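Pinza manual: la almohadilla pierde el tejido al doblar mangas y el registro se interrumpe

Publicado por Vasilakis
24 June 2018

Solicitamos orientación sobre una avería recurrente en un puesto de demostración de doblado de prendas con pinzas manuales, cuyos datos se emplean después para programar un brazo automático. De 1309 secuencias revisadas, 18 se descartaron porque la posición de una de las pinzas saltó varios centímetros durante el agarre. En las mismas secuencias la tela se escapó de los dedos. Se han sustituido las baterías y repetido la calibración, sin mejora. La prenda de ensayo es una camiseta roja de manga larga, sobre mantel de cuadros. 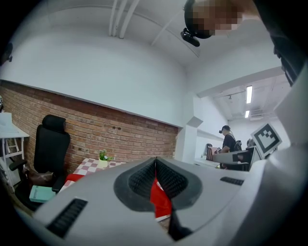
Respuestas recibidas

Geltedham
Conviene separar ambos síntomas. El salto de posición suele deberse a que el marcador queda oculto o recibe un reflejo; el deslizamiento, a residuos de fibra en las almohadillas. Se recomienda proceder del siguiente modo:
Limpiar la malla negra de los dedos con un cepillo seco y comprobar que ambas caras cierran en paralelo.
Verificar la fijación del soporte del marcador. Una holgura mínima produce exactamente el error descrito.
Repetir 12 agarres con la misma manga y anotar en cuáles se pierde la referencia - sin modificar la iluminación entre uno y otro.
En nuestro taller, el fallo aparecía cuando el operador cruzaba los antebrazos por delante de los cubos de marcadores. Se corrigió trabajando cada manga desde su propio lado de la mesa.

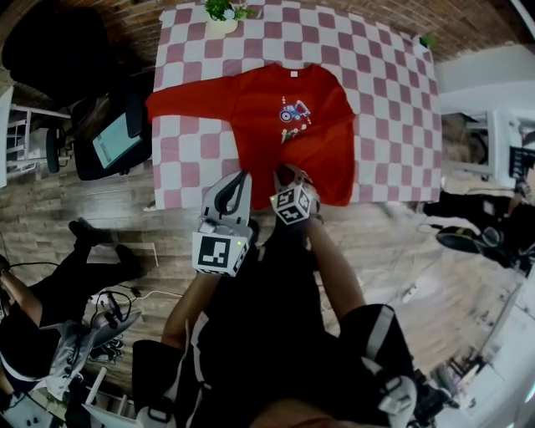

Futulis
Discrepo en parte de lo anterior. Los reflejos explican un error aislado, pero una pérdida simultánea de tela y de referencia apunta a un golpe mecánico: el dedo se abre de forma brusca y desplaza el soporte. Debe revisarse el muelle de retorno. Entretanto, ninguna secuencia afectada debería transferirse al brazo, que reproduciría el salto a plena velocidad. En agosto tuvimos una parada de emergencia por ese motivo.

Enditz
A mí me pasaba igual y cambié las almohadillas. Duran poco, las mías no llegaron a los 1000 ciclos.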